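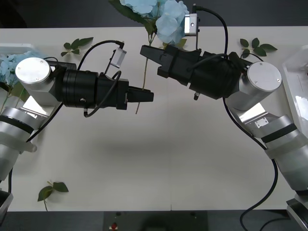

Maintenance Belongs at the Table

The flower cell at Flornance should be serviced as a single unit. Our present rules treat each arm separately, and cables suffer for it.
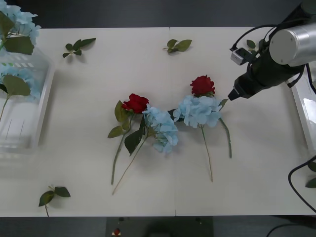 Gripper above the flowers, with cables looped over the arm.

Cable checks are set at 265 hours. We favor 100 — the wrist bends most, and slack changes with every tool adjustment.
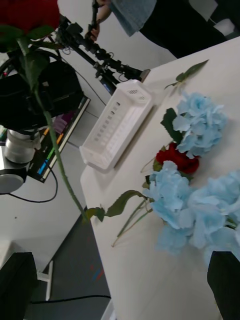 Rose, basket and hydrangeas from the wrist camera.

Both arms should also be realigned together. 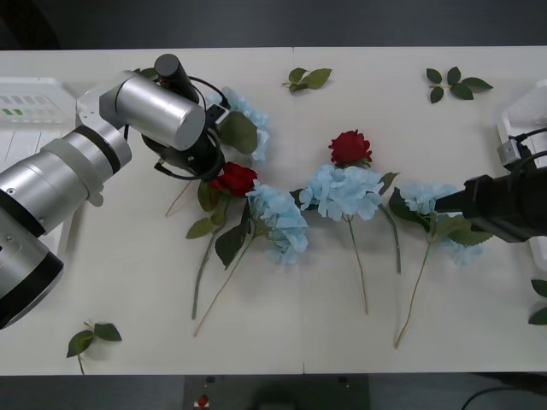
Who should sign the service log?
The technician who did the work, before the cell restarts.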